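Home Threads Lists About
Filed under: Food packaging / Kitchen notes

Liam Fitzgerald
5 November 2018

1/ Short thread on why thick sauces won't leave the bottle, and what you can do about it. I spent a few years on filling lines at Hayes, mostly on closures.

2/ Ketchup has a yield stress. Below a certain push it behaves like a soft solid. Above it, it flows, and the faster you shear it the thinner it gets.

3/ A full bottle is the worst case. There's little headspace, so air can't get in behind the sauce and gravity alone won't shift the plug.

4/ Squeezy bottles get round this by letting you supply the pressure. The wall springs back, air comes in, repeat. The valve in the cap has to open under a squeeze and hold shut under the weight of the sauce.

5/ We tested valves from Watum and Trostska in batches of 256. Main fault in both: slits healing over after storage. You'd get nothing, then far too much.

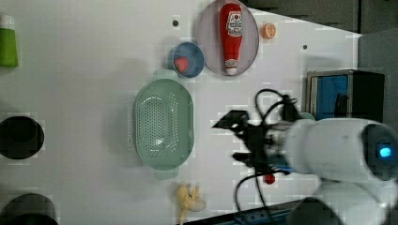
6/ Storing cap-down helps because the sauce is already at the valve and the air is at the other end. It does nothing for separation. If you get a watery first squirt, shake with the cap closed.

7/ Glass: hold it at a shallow angle and tap the neck. Hitting the base mostly packs the air gap and moves the sauce late.

8/ Someone asked about the Grustico slippery lining. I've only handled 3 samples. They emptied well when new. I have no figures after 100 squeezes, so no view on wear.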